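3.2 手持夹爪采集装置

Floltgate的思路很朴素：既然机器人贵、慢，而且一个下午只肯坏在最关键的那一次，不如先让人把夹爪拿在手里，把动作做完，再去操心机器人能不能学会。这一思路并非本文首创，手持式示教在近年文献中已相当常见。我们的贡献较为谦虚：把它搬进一间照常有人上班的办公室，然后如实记录它在那里会遇到哪些麻烦。

装置由左右两只手持夹爪组成，操作者双手各持一只。指面内侧为黑色软垫，用来夹持纸盒一类的轻小物体。夹爪视角的相机随手移动，因此它看到的东西远多于任务本身：灯管、显示器、同事，以及同事的袖子。早期版本的处理流程把这些统统当作噪声裁掉，结果连带裁掉了位姿估计最依赖的那部分背景。现行版本保留完整视野，仅对人脸作像素化处理。图3为夹爪视角的一帧，夹爪之间可见一只浅棕色小纸盒的边缘；右侧大面积的白色衣袖属于典型的近距离遮挡，我们在3.4节中再来偿还这笔债。

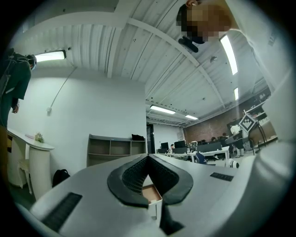
图3 夹爪视角的单帧图像。人脸已作像素化处理；右侧远处可见安装在深色三脚架上的黑白方形标记板。

3.3 坐标系对齐

双手数据的难处在于，两只夹爪各自都很清楚自己在哪里，却对彼此的位置漠不关心。若只依赖各自的视觉惯性里程计，一段双手递接动作回放出来，左手常常会礼貌地把纸盒递给右手旁边的空气。为此我们引入两类外部约束。第一类来自场景中的固定标记板，用于把不同时段的轨迹拉回同一世界坐标系。第二类来自夹爪上的标记立方体，由头部视角的相机观测，用于直接估计左右夹爪之间的相对位姿。

采用立方体而不用单张平面标记，是吃过亏之后的决定。平面标记在正对相机时精度很好，可惜人的手腕很少愿意正对任何东西。立方体多个面均印有图案，手腕翻转后通常仍有面可用。代价是夹爪前部多出一块棱角分明的东西，操作者Siobhán Mac Carthaigh在试用记录中写道，她用它敲到桌沿的次数足以单独构成一个数据集。我们考虑过这一建议，暂未采纳。

对齐按以下方式进行。设头部相机在时刻t同时观测到左右两个立方体，则由两者在相机坐标系下的位姿可直接得到左右相对变换，无须知道头部自身的位置。当仅有一侧可见时，该时刻不产生相对约束，轨迹由里程计和邻近时刻的约束共同插补。当两侧都不可见时，系统只能相信里程计，我们则只能相信系统。全部约束放入同一因子图中离线求解，对标记观测使用鲁棒核函数，以抑制角点误检带来的跳变。

相机与立方体之间的外参每次佩戴后重新标定。我们曾尝试沿用上一次的结果以节省时间，省下的时间后来都用在了查找误差来源上。

本轮采集共得到2076段双手演示，包含6类桌面任务。筛选条件有两项：回放时左右夹爪不得相互穿透，连续缺失相对约束的时间不得超过5秒。后一阈值是在Netley子集上凭经验选定的，没有什么漂亮的推导；稍作放宽，递接类任务的回放便开始恶化，收紧则会首先牺牲那些动作自然、转身较多的演示，而它们恰恰是我们最想留下的。

图4为头部视角下的双夹爪。两侧立方体同时可见，属于能够直接建立相对约束的情形。右夹爪的黑色线缆下垂，连向操作者右髋附近的黑色小型设备。线缆长度需要折中：过短会牵制手臂，过长则会勾住椅子。地面杂物对求解本身没有影响，对求解者的步态则另当别论。
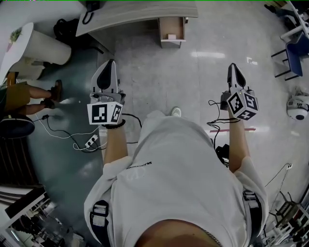
图4 头部视角下的左右夹爪及其标记立方体。

3.4 遮挡与失效情形

失效主要有2种来源。其一是衣物遮挡。宽松的袖子贴近夹爪相机时会占去大片视野，而布料褶皱偏偏富有纹理，特征跟踪器对它们一见如故，于是把手臂的运动算进了相机的运动。我们用一个轻量分割网络屏蔽人体区域，再进行特征提取。该网络由Mac Mathúna基线中的分割模块微调得到，对裸露的手臂表现稳定，对与墙面颜色相近的衣袖则偶有漏检。

其二是视线脱离。操作熟练之后，人往往不再盯着自己的手，头部相机也就随之看向别处，标记立方体退出视野。令人略感尴尬的是，这意味着操作者越熟练，对齐可用的观测越少。要求操作者始终注视双手可以改善约束覆盖，却会使动作变得迟疑，训练所得策略也继承了这种迟疑，在抓取之前停下来，像是在等人批准。我们最终取消了这项要求，改由3.3节的插补处理短时缺失，过长的片段直接舍弃。

对于里程计漂移与标记观测明显矛盾的片段，我们不作人工修补。Cuten标注工具虽然提供逐帧调整位姿的功能，但试用表明，不同标注者会把同一条轨迹修成几种同样可信的样子，这对标注者的自信有益，对策略学习则未必。此类片段保留原始数据，并附失效标签，不进入第4节的训练集。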